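Two arms, one bar: the Skameck bench gets its first proper gripper comparison

Posted in May, from the Hnatiuk workshop

I finally got to spend a whole afternoon with the two-arm bench at Hnatiuk, and I've come home with sore feet and a lot of opinions. The short version is that the lattice fingers from Aken are staying on for now, and the Leletik controller has earned itself another month. The long version takes a bit more explaining, so put the kettle on.

If you read the last update you'll remember we were stuck between two sets of lower fingers. One set is the plain solid kind that came with the arms. The other is the Aken set, open lattice, with a bit of give in them. Everyone at the workshop had a favourite and none of us had any numbers, which is a silly way to spend a grant. So the plan this time was 500 lifts with the solid fingers, then 500 with the lattice ones, same bar, same program, and see which set let go of it more often.
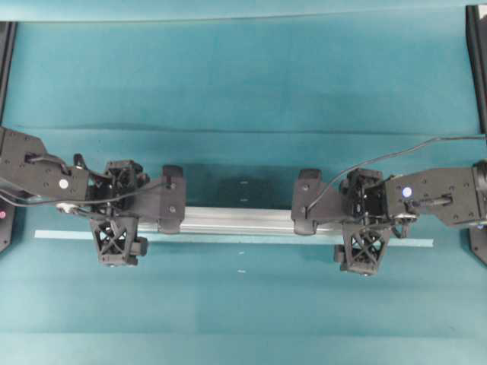

The aluminium bar held at both ends, with the lattice fingers fitted.

The job itself sounds dull. Both arms come in, each one takes an end, they bring the bar up together, hold it, and set it back down. I promise you it's harder than it sounds! One arm on its own can be a little bit wrong and you'd never know. Put two of them on the same stiff piece of metal and every little error in one gets shoved straight into the other. With the solid fingers you could hear it - a sort of creak as the two arms argued over where the middle was. We had the bar twist out of the left hand often enough that I stopped jumping when it happened.

The lattice fingers were much quieter. They flex a touch when the arms disagree, so the bar stays put and the motors don't have to fight so hard. Over the full run we had 2 drops, both in the first hour and both before we'd gone over the finger screws again with a bit of thread locker. After that, nothing. I went and had a sandwich and came back and it was still going.

Now for the grumbles. The lattice set is slower to swap than the solid one, and there's a fiddly little spacer that wants to roll off under the nearest cupboard. It also collects dust in all those gaps, so somebody has to go over it with a brush at the end of the day. And I'm not sold on how it'll do with anything really thin. A fat piece of extrusion is a friendly thing to pick up. We'll try some flat stock next and I expect a few rude words.

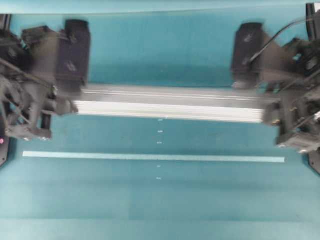
The Leletik controller was the other half of the afternoon, and the half I was more worried about. It sends its commands to both arms off one clock, where our old setup had a separate box for each side and a prayer. On slow moves I couldn't tell you the difference. Once we turned the speed up, though, the old boxes would drift apart and the bar would start to see-saw. With the Leletik the tilt stays small, and you can judge it by eye against the pale blue strip lying on the surface below the bar. In this one the right end is only a shade lower than the left, and I can live with that. There's a levelling setting buried three menus down that I haven't touched yet, so it may get better still.

The other thing I liked is the logging. Every lift gets its own line with the grip force from each side, and you can pull the lot out as a plain spreadsheet. The old boxes gave you a beep. I've already found one spot where the right arm squeezes a good bit harder than it needs to, which would explain why it was always the left that lost hold first.

Money, then, as I know someone will ask. The controller and both sets of fingers came to 2360 dollars all up, and that includes the postage, which stung. The old boxes still work fine for one-armed jobs, so they've gone on the shelf for the student bench.

Next up is the flat stock, then a go at passing a part from one hand to the other, and after that I'd like to try a longer bar if we can find room for it. Skameck bench bookings are open again for the evenings, after 6 pm. Please put the solid fingers back in their tin if you borrow them, and if you come across a small spacer on the floor, it's mine.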